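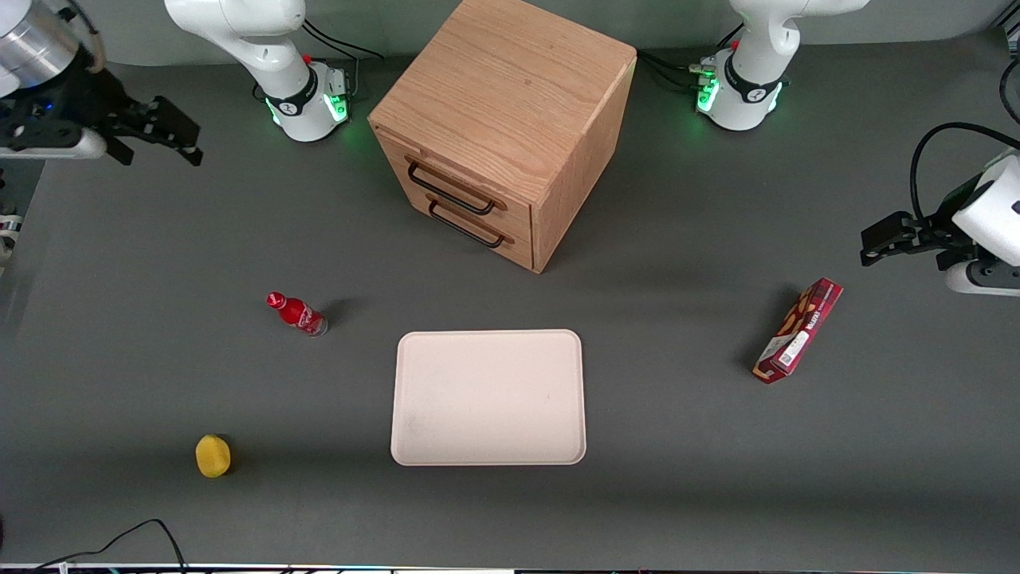

Åsmund Dalen wrote back on the last report that he liked the pick rates but wanted to know if the Jundent kit would still be worth the money once the setup hours were counted. Fair point, and I've put the hours in this time!

We logged 2,325 pick-and-place tries with the two-arm kit in June, and 2,044 of them ended with the item in the tray. That's a big step up from May, and I'm really pleased with it. Setup and upkeep took 46 hours between two of us, most of it in the first week (the wrist camera mounts had to be redone twice).

Small grocery items are still the main test set. Long thin cartons were our worst group in spring, because the fingers tended to close on a corner and spin the box.

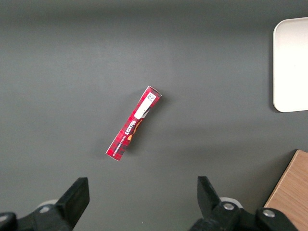 The new grasp planner from Reltance lines the fingers up with the long side first, and it has made a huge difference. We ran 408 tries on cartons alone and the spinning is mostly gone. Soft things like sponges go well too. Drawers are slower than I'd like, and the left arm sometimes stops short of the handle and has to start over.

Next month: another 700 tries with the tray moved between runs, then a week on drawers only. Arnar Damgaard at Rinham has offered to run the same list on their kit, so we'll have something to compare against. I'd like to keep the kit through the fall, and the rental form is attached for your signature.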